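4. Setting up the case desk for an evacuation request

This section is for the organizations which receive requests from families abroad and pass them to the Tenlow coordination office. Please finish section 3 (user accounts) before you start.

4.1 Open the desk

1. Log in to Greltemix with the coordinator account. A normal caseworker account can not open a desk.
2. Choose Desks, then New desk, and enter your organization code.
3. In the field Form type, select 1435. The older form is still in the list, but the office does not accept it since January.
4. Set the case limit. The limit for a new desk is 100 open cases. When you need more, write to the office first.

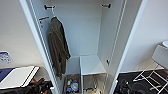 5. Press Save and wait until the status changes to Ready. Do not close the window during this time.

Note: One organization can have 2 desks, for example one for each language. The cases are not shared between them.

4.2 Enter a case

1. Press Add case and type the names exactly as they are written in the passport or identity card. If the person has no document, mark the box No document and leave the number empty.
2. Add every family member who travels together. Children need their own line.
3. Write the summary in the field Situation. It can have up to 3000 characters. Please use simple sentences, as it will be read by people in several countries.
4. Choose the contact method which the family has asked for. Do not change it by yourself.

CAUTION: Never write the present address of the person in the field Situation. This field is visible to all partner organizations. The address belongs only in the protected tab. 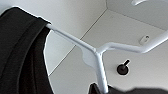 Fig. 2. Black garment on a white hanger.

4.3 Send the case to the office

1. Check the case with the button Review. Missing fields are shown in red.
2. Press Send. You receive a case number, and you should give this number to the family.
3. If the case is returned, read the comment, correct the entry and send it again under the same number. A second case for the same family makes the work slower for everyone.

Continue with section 5, Protected tab and access rights.

14 shares | 2 comments

Related items
Begum desk: changes to opening hours
Flatley partner list, updated Mon 4 September
How to close a case
Section 3: User accounts

This website uses cookies to remember your language. Accept | Settings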